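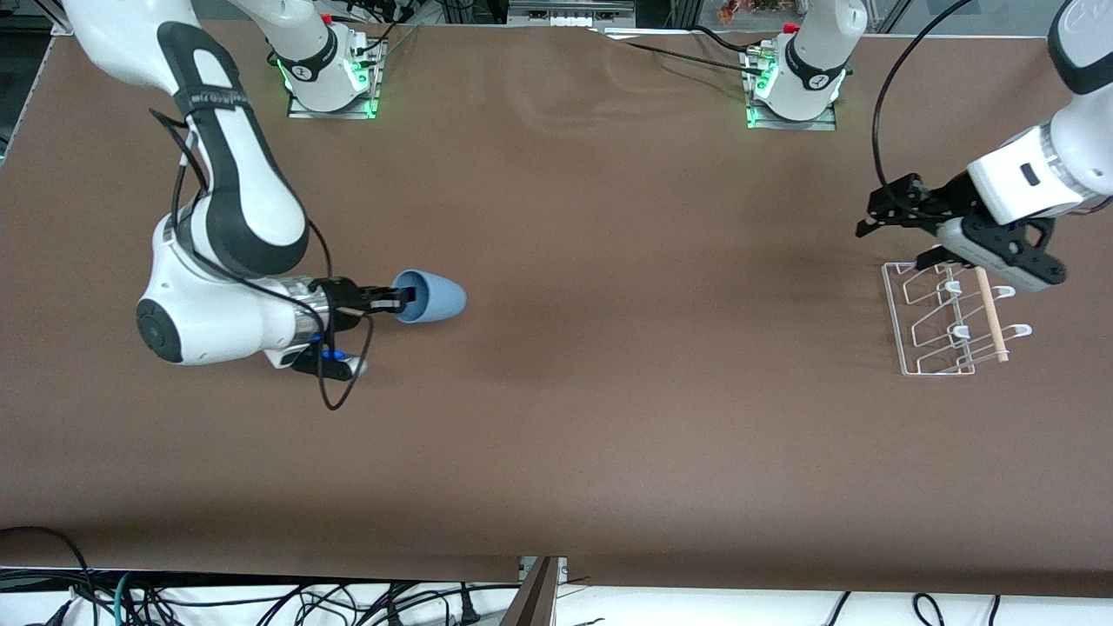
Vekura are a heavy metal band formed by the guitarist Kamlesh Kandpal and the singer Savita Garg. Their music combines the slow tempos of doom metal with twin-guitar harmonies in the manner of the British heavy metal of the early 1980s, and most of their lyrics are in English, with occasional verses in Hindi. The band have released three studio albums, Gutulora, Kider and Dursun, and one live recording.

Formation and early recordings

Kandpal and Garg met while playing in separate covers bands on the same bill and began writing together the following August. The drummer Brijesh Pathak joined after answering a notice in a rehearsal studio, and the first line-up was completed by the bassist Pramila Chaudhary, who had trained as a cellist and had not previously played in a rock group. The name Vekura was coined by Garg and has no meaning in any language. Early posters spelt it with a double k.

A four-song demo was recorded over two nights and issued on cassette in an edition of 100 copies. It contained early versions of "Salt Road" and "The Lower Field", both of which were later recorded again for the first album. The demo has never been reissued, although "Iron Orchard", the only song not otherwise available, was played at most of the band's concerts until Chaudhary's departure.

Gutulora

The debut album, Gutulora, was recorded with all four members playing in one room, and vocals and guitar solos were added afterwards. It has seven tracks, the longest of which, "Procession", lasts nearly 14 minutes. The vinyl pressing was limited to 800 copies and omitted the instrumental "Wick" for reasons of space. Reviews were generally favourable. Several writers praised Garg's low register and the restraint of the drumming, while others found the second side too long and the production dry.

A tour in support of the record was the band's first outside their home region. It ended early when Pathak injured his wrist, and the remaining dates were played the next spring with a smaller set.

Kider and change of line-up

Work on the second album was interrupted by Chaudhary's decision to leave the band and return to orchestral playing. She had by then completed her parts for five songs, and these were kept. The remaining bass parts were played by Severino Lorente, at first as a guest, and he became a full member before the album was released. Both bassists are credited on the sleeve.

Kider is faster than its predecessor and makes greater use of harmony guitar, with Kandpal recording both parts himself. As the songs could not be performed in this form by a four-piece, the band rearranged several of them for concerts, giving the second guitar line to Lorente on a bass tuned an octave above its usual pitch. This arrangement can be heard on the live recording, made before an audience of around 600 and mixed by Pathak.

Critical opinion on Kider was divided. Admirers of the debut regretted the shorter songs, and the ballad "Lanterns Down" was singled out for criticism. It has nevertheless become the band's best-known piece and normally closes their concerts.

Dursun

The third album, Dursun, returned to longer forms. Its first side is a single composition in 5 sections, linked by a descending figure which is heard on guitar, then bass, and finally sung without words. Chaudhary contributed cello to the third and last sections. The lyrics, written by Garg alone for the first time, concern a village moved uphill to make way for a reservoir.

The album was launched at a concert on Wed 8 March, at which the first side was played without a break. A planned second performance with an enlarged group was cancelled when the venue closed for repairs.

Musical style

Vekura's songs are usually in a minor key and at a moderate or slow tempo, and often change pace after the second verse. Kandpal favours melodic solos that restate the vocal line before departing from it. Garg sings almost entirely without distortion, and harsh vocals appear only on "Procession". Pathak's drum parts make sparing use of the double bass drum, an uncommon choice among the band's contemporaries.

Members

Savita Garg: vocals
Kamlesh Kandpal: guitar
Brijesh Pathak: drums
Severino Lorente: bass guitar

Former member

Pramila Chaudhary: bass guitar

Studio albums

Gutulora
Kider
Dursun

Categories: Doom metal groups | Heavy metal quartets | Bands with female lead singers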